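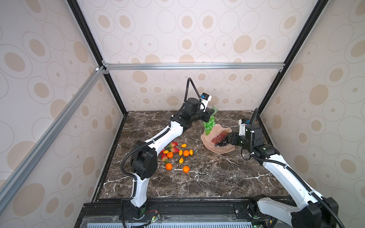

How long should a lifter rest between heavy sets in the Poltura block?

Three minutes, timed from racking the bar. The written program gives a range for the accessory work only; the main lift is fixed.

Kwok-wai Chow wrote:

> I've been resting until my breathing settles, which is usually well short of the program. Top sets are fine but the back-offs slow down badly by the fourth. Should I drop the load or add a set at a lower percentage?
>
> Also, is the tonnage column in kilos or pounds? Mine reads 2061 for the session and that doesn't match my notebook.

Kwok-wai,

Neither, for now. Keep the load and set count as written and change the rest interval first. Breathing recovers sooner than force output does, so it's a poor cue for squats at this intensity. If bar speed still falls off after two weeks on the full interval, take the back-offs down by one increment and leave the top set alone.

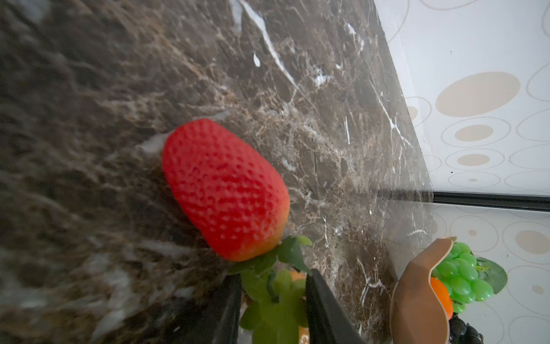

The tonnage column is in kilos and excludes warm-ups. Lanying Feng found that the Zuscombe version of the sheet adds them in, which put her April sessions out by about 261. Check the header row. If it says "total" instead of "working", you have the older file and should recopy your entries by hand, as pasting brings the old formula across.

Lifters coming from the Zwane program should note that week 11 is a deload in ours. Halve the sets and keep the weight on the bar. Hui-mei has the revised sheet if anyone can't open theirs.

Willy Verschueren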